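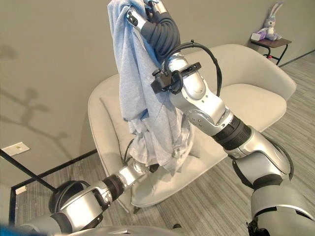
Der Garderobenständer hat einen schlechten Ruf, und ich möchte ihn an dieser Stelle einmal in Schutz nehmen. In fast jedem Ratgeber zum Aufräumen steht, man solle ihn abschaffen, denn er ziehe die Unordnung an wie eine Lampe die Motten. Ein Stuhl mit Haken, las ich neulich, und darüber habe ich mich einen halben Abend lang geärgert.

Ich bin mit so einem Ständer aufgewachsen. Er stand im Flur meiner Großeltern in Hovosholm, war viel zu hoch für uns Kinder, und wer hinaufreichte, gehörte zu den Großen. Mein heutiger heißt Flevo, hat bei Raltlow 70 Euro gekostet und zieht seit sieben Jahren mit mir um. Er trägt, was gerade keinen anderen Platz hat: die Strickjacke, die für den Schrank zu oft getragen und für die Wäsche noch zu sauber ist, das Handtuch nach dem Baden, im Februar auch den dicken Schal. 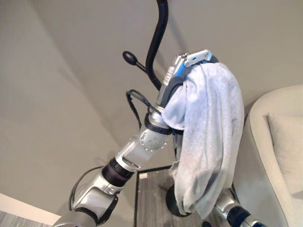 Denn darum geht es mir eigentlich, um diese Dinge dazwischen. Der Schrank kennt nur sauber und gefaltet, der Wäschekorb kennt nur schmutzig, und das halbe Leben eines Kleidungsstücks spielt sich doch irgendwo in der Mitte ab. Wer dafür keinen Haken hat, nimmt den Sessel. Ich habe das jahrelang so gemacht, und am Ende des Tages, wenn ich mich hätte hinsetzen wollen, musste ich erst einmal einen Berg Stoff von hier nach dort tragen (und am nächsten Morgen natürlich wieder zurück).

Nun gebe ich gern zu, dass man es übertreiben kann. In meiner ersten Wohnung hing so viel an einem einzigen Haken, dass der ganze Ständer eines Nachts umfiel, mit einem Krach, den ich bis heute im Ohr habe. Seither halte ich mich an eine kleine Regel, nämlich höchstens zwei Teile je Haken, und das Schwere kommt nach unten, nahe an den Stamm. Dunkles und Helles hänge ich gern getrennt, seit mir ein neuer schwarzer Pullover lauter Fusseln auf einem weißen Handtuch hinterlassen hat.

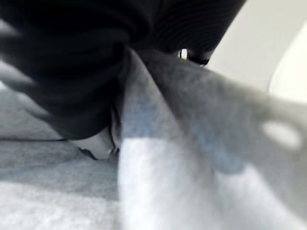
Dunkler Stoff und helles Tuch, dicht beieinander.

Eine Leserin hat mir nach meinem letzten Text über Wäscheklammern geschrieben, ihr Flur sei einfach zu schmal. Das verstehe ich gut. Aber ein Ständer muss ja gar nicht in den Flur! Meiner steht im Wohnzimmer, gleich beim Fenster, und an manchen Tagen finde ich ihn mit einem blauen Tuch darüber schöner als jedes Bild, das ich dort aufhängen könnte.

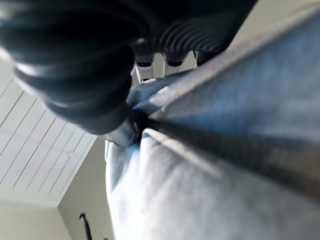
Wie oft sollte man den Ständer leer räumen?
Einmal in der Woche genügt. Was bis dahin nicht wieder getragen wurde, kommt in die Wäsche oder zurück in den Schrank.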